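Home Forums > Tools and Storage > Molded cases: keep them or toss them?

hexkey_dan
I'm redoing my garage shelves and trying to decide what to do with all the blow-molded plastic cases that tools come in. I have 14 of them, and they take up two full shelves. Half of each case is air. My plan was to move everything into drawers and throw the cases out. Has anyone done this and regretted it?

norabel
I did it with a socket set and regretted it. In the case I could see right away when the 10 mm was missing. In the drawer I found out when I needed it. I bought a foam insert later and cut it to fit, but that took a whole evening and the foam cost more than I expected.

Sajib Matubbar
Depends on where you use the tools. I do small electrical jobs at other people's houses, so a case with a handle makes sense for me. At home I would go with drawers. The one thing I'd say is don't throw out the case for anything with a calibration sheet or odd-sized bits.

pulley96
Toss them. The latches break, the hinges are a thin strip of plastic that cracks in the cold, and the tools never go back in the way they came out. I had a Cleka driver set where you had to put the long one in first or the lid wouldn't shut. I kept it for 5 years and swore at it the whole time. Now everything is in a canvas roll.

norabel
A roll is fine for screwdrivers. It is no good for a meter or anything with a display.

hexkey_dan
Mine are mostly hand tools. Two drill cases, one Haladau ratchet set, and the rest are screwdriver and plier kits of different sizes. The kits are the ones I can't decide on.

Sajib Matubbar
For kits, look at how the slots are made. If each tool has its own slot and sits still when you tip the case, keep it. If they rattle, get rid of it.

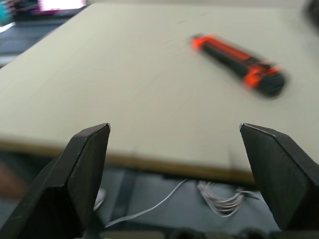
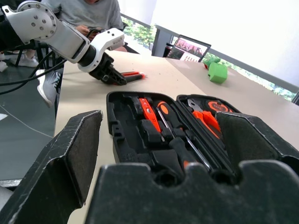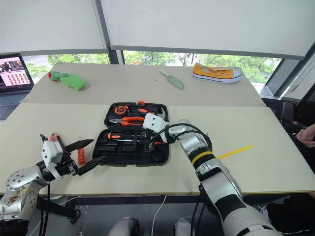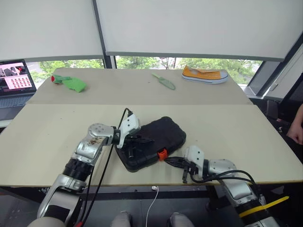
Second one down: open case, voltage tester screwdriver and a long driver in their slots.

hexkey_dan
Thanks. I have a kit with the same kind of contoured slots. I tipped it just now and the pliers fell out, so I guess that one goes.

pulley96
Those slots are exactly what I was complaining about. They fit one brand of one tool. Break a screwdriver and buy a different one, and it won't go in the hole.

Sajib Matubbar
You can open up a slot with a utility knife or a small sanding drum. I've done it for a fatter handle. It isn't pretty, but the lid closes.

pulley96
Or you can spend that time using the tools.

ardel_shop
I'm with pulley on the big cases and with Sajib on the small ones. Drill cases are the worst use of space in any garage. I hung my drills under a shelf and got back enough room for a row of paint cans. The small kits stack well if they're all the same depth, and you can write on the end with a paint pen.

Someone asked in another thread about replacement latches. Avbridge used to sell a bag of universal ones, and so did Ardeleanu. I got a bag in November and they fit three of my cases and not the other two.

norabel
Paint pen is a good tip. Masking tape falls off mine every summer.

hexkey_dan
Do the plastic ones go in curbside recycling? Ours has a number 2 on the bottom.

ardel_shop
Check with your town. Ours takes number 2 bottles but not large rigid stuff, so I had to drive mine to the transfer station. Take out any metal hinge pins first or they'll hand it back to you.

hexkey_dan
Update, 2nd January. Drill cases are gone, ratchet set stays in its case, four of the kits went into a drawer with dividers and I kept the rest. One shelf is now empty. I still have to figure out where to put the level.

pulley96
Two nails in the wall.

norabel
Not if it's a long one. Use hooks, or it'll slide off when the garage door shakes.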